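Search the journal
Enter a port, ship or keyword

Last updated August 5, 2025
6 min read

Slow water, long lunches: the Kirley goes upriver in December

Those of you who have traveled with us before will know that we don't change the winter program lightly. The Kirley has done the same run for so many Decembers now that I think she could find her own way to the first lock, and plenty of you have written over the years to say please, whatever you do, leave it alone. So I want to start by saying that the old run stays. It is still in the brochure, still eight nights, still with the goose dinner on the last evening. What I'm writing about is the new one, which sits alongside it, and which I have been dying to tell you about since spring.

We are calling it the Kun Bend sailing, after the big loop in the river where the ship ties up for two full nights in the middle of the trip. Eleven nights in all, starting and finishing at Karkden, with room for 40 guests. She can take more than that, and on the summer sailings she does, but the dining room is at its nicest when there is a bit of elbow room, and in winter everybody wants to sit by the windows with a coffee and stay there until somebody starts laying the tables for lunch. I am as guilty of this as anyone.

The idea came out of a conversation with our hotel manager, Imre Takács, who grew up on that stretch of the river and has been telling me for years that we go past the best of it in the dark. He was right, I'm sorry to say. The old timetable had us leaving the lock after dinner and waking up well beyond the bend, and all those little landing stages and smokehouses slid by while our guests were asleep in their cabins. On the new sailing we do that part in daylight, slowly, with the heaters on in the aft lounge and the doors open for anybody who wants to step out in a coat and look at the herons.

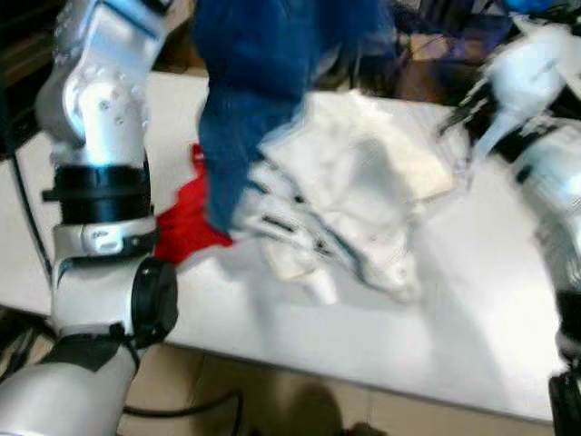 Imre Bakos
Editor, Winter Sailings

Now, the food, which I know is what half of you skipped down to find. There is a cooking morning on the fourth day and another on the eighth, both held in the small galley behind the lounge, and both included in the fare. The first is all about soup. You'll make a river fish broth from the beginning, bones and all, and then sit down and eat it with the white bread that comes aboard that morning. The second is dumplings, sweet and savory, and I would advise a light breakfast. We tried out both sessions on a very willing group of office staff last winter and I ate so many of the plum ones that I had to go and lie down before the afternoon walk.

Places at the cooking mornings are first come, first served, but each session runs twice, so if you miss the early one you can put your name down for the one after. The list goes up at the reception desk on the first evening. Please don't worry if you are not much of a cook – most of the fun is in the sitting around afterward.

Then there is Poser. I expect a few of you will have been through the town on the train and thought nothing of it, and I can't blame you, as the station is at the wrong end of everything. From the water it is a different place altogether. The ship comes in right below the old market hall, and the December market spreads from there up the hill as far as the church. We arrive in the early afternoon and stay until late, so you can have your walk around in daylight, come back to warm your feet, and go up again once the lamps are lit. Dinner on board that evening is a simple one, served over a longer stretch than usual, so nobody has to hurry down the hill with a half-finished sausage in hand.

For walkers, there is a guided path from the second mooring at the bend up to the chapel lookout. It climbs 750 feet in all, at an easy pace with two rest stops, and there is a hut at the top where they will give you something hot. If you'd rather not climb, a minibus goes up by the back road and meets the walkers there, and you are welcome to ride up and walk down, or the other way about if your knees prefer it. Mine prefer the bus, these days.

A few practical things, before I forget them. The lower-deck twin cabins start at $2,000 per person, and that covers all meals, the cooking mornings, the guided walks and the transfer from Karkden station to the ship. Drinks with dinner are included, drinks at other times are not. There are four cabins set aside for people traveling alone, at no extra charge, and they do go fast, so if you would like one I'd telephone instead of waiting for the booking form to reach you. Guests who have sailed with us at any time in the last three years can book a week ahead of everyone else, and should have had a letter with the details by now. If yours has gone astray, call the office and we'll put it right.

I've been asked a good deal about high water, after what happened two winters ago. The river does come up in December, some years more than others, and when it does there is one low bridge below Poser that we can't get under. The captain has a second plan ready for this, with a mooring on the near side and a coach for the last few miles, and you would still have the whole afternoon and evening at the market. The two nights at the bend aren't affected either way.

One more thing and then I'll let you go. Thank you to everybody who sent in a recipe for the ship's cookbook. We had 1,018 of them in the end, in every kind of handwriting, and the galley team is reading them all. The ones they choose will be cooked on board this winter, with the sender's name on the menu card, and a few may well turn up at the Kun Bend dinners. If you forgot to put your name on yours (the walnut cake with the two kinds of jam, that means you), do please write in again, as we would love to know whose it is.

Bookings for the Kun Bend sailing are open now through the Karkden office. The full day-by-day plan, with deck drawings and the December menus, is in the winter brochure, and we'll gladly mail you a copy if you ask.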